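Goster Mosoti Wool Blanket, 70 x 52 in.

Okay, I love this one and I've slept under mine since November! It's the heavier of the two Mosoti weaves (430 grams per square meter, if you like that sort of thing) and it gets softer every time I air it out. I throw it over the couch by day and drag it up to bed around ten.

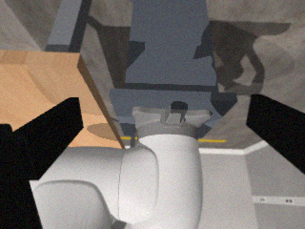

One buyer wrote to say hers shed a little fuzz for the first 2 weeks, then quit, and she wished she'd gone for the Skoranby gray over the cream. Fair point, the cream does show lint!

Wash cold, wool cycle, dry flat. Please don't tumble it, I shrank my first one.

Item 1399. Fringe on the short ends only. Skoranby gray back in stock soon.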